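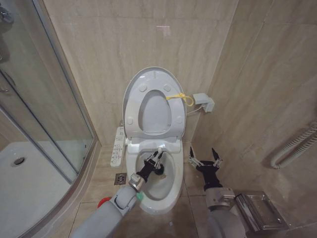 Phone says 30 percent, then dies. Is it the battery or me?

Posted by Ga-eun Sung

My Relside phone is out of warranty, naturally. Since the March update it cruises along until the battery reads 30%, then shuts off like somebody pulled the plug. If I put it on the charger it wakes up and claims 30 again, with a straight face. I've restarted it, cleared out old apps and turned down the brightness until I can barely read it. The shop at Allach quoted me 60 for a new battery, and I'd like to know I need one before I hand that over. Keyboard is set to Vietnamese half the time, if that matters. The last thing I typed before it quit was "Từ" and I took it personally.

Trefor Beddoe

The keyboard is innocent. What you have is a worn battery, a confused gauge, or one of each.

Try the free fix first. Let the phone run down until it switches itself off, then charge it to full while it's still off. Leave it plugged in another hour, then use it normally for a day. If it gets below 30 without sulking, the gauge had lost its place, and the update probably helped it get lost.
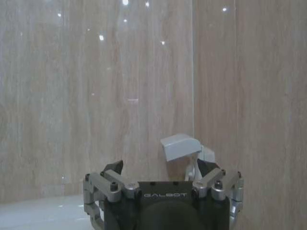 If it still drops dead, look under Settings, Battery, Health, if your model has that page. Mine was hidden 4 menus deep, presumably to protect its feelings. Anything listed as "service" or "reduced" means a new battery. An old one can show a decent number and still fold the moment you open the camera, so pay attention to what you're doing when it quits.

Sixty is a fair price if it includes fitting. Ask whether they replace the seal, and back up your photos before you go. Also, if the back has started to lift or bulge, skip all of the above, stop charging it and take it in.

zollis_fan

get a Zollis. mine lasts 2 days

Ga-eun Sung

Did the full drain and charge. It now dies at 22, so I suppose we're making progress. Health page says "reduced." Off to Allach with my sixty.

Last updated: March
Contact us | Copyright the site and its posters | Back to top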